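Linton Recipe Cards
README, last touched January 31, 2018

Hello, and thank you for stopping by! This is the home of the Linton Recipe Cards, a collection of home cooking typed up from handwritten index cards, church supper booklets and the backs of a great many envelopes. If you cook, or you study how people write about cooking, or you just like reading other families' notes on pie crust (I certainly do), I hope you find something in these files worth keeping.

What's in the folder

The collection holds 3,672 recipes, one per row, in a plain comma-separated file called recipes.csv. A second file, boxes.csv, lists the 146 recipe boxes and booklets the cards came out of, with a short note on the condition of each. The two files are joined by the box_id column, so you can pull up everything that came out of one kitchen if you like to read that way. It makes for a very pleasant evening.

The columns in recipes.csv are:

card_id: a number that never changes, even if we fix the text
box_id: which box or booklet the card came from
title: exactly as written, spelling and all
ingredients: one long text field, items split by semicolons
steps: the directions, with the cook's own paragraph breaks kept
margin_notes: anything scribbled on the side, such as "too sweet" or "double for Easter"
legible: a number from 0 to 100 for how sure the typist was

Please be kind to the margin_notes column. It took longer than all the others put together, and it is my favorite part.

How the typing was done

Every card was typed by one person and read back by another. Where the two disagreed, the card went into a pile and got a third look in good light. Anything scoring 95 or higher in the legible column can be taken as it stands. Lower scores deserve a glance at the steps before you put butter in a pan, especially where a fraction is involved. A smudged 1/4 and a smudged 3/4 look an awful lot alike, and one of them makes a very salty soup. 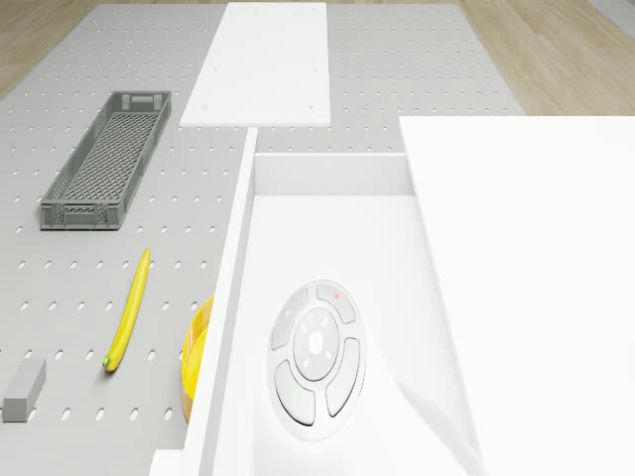
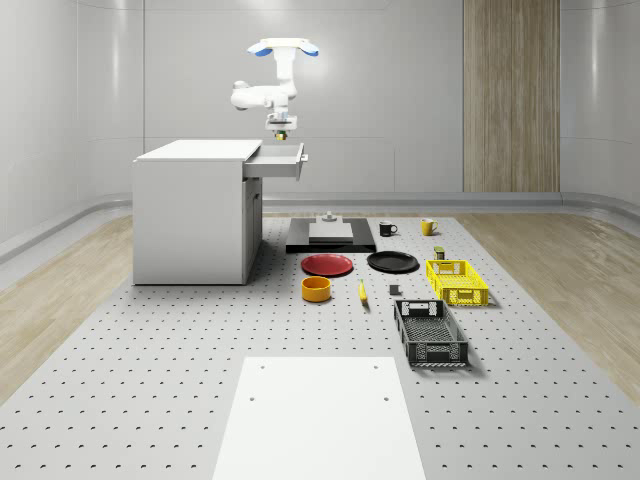
Can I change the old measurements to modern ones in my own copy?

Please do, as long as you leave the original ingredients column alone and put your changes in a new one. Terms like "butter the size of an egg" are part of what people come here for, and once they're overwritten they are hard to get back.

Known problems

Box 2 was stored somewhere damp, and many of its cards stop halfway through the directions. We left them as they were instead of guessing at the endings. There are also plenty of near duplicates, particularly for banana bread, and I haven't merged them, as the small differences (one more egg, a little less sugar) are half the fun. Accents were lost in an early version of the file and were put back by hand in April, so do write if you spot one we missed.

Using and sharing

You may copy, print, cook from and adapt anything in the collection for free. If you publish something based on it, a line mentioning the Linton Recipe Cards would be lovely. Corrections are welcome at any time; send the card_id along with the fix, and tell me how the dish came out if you made it.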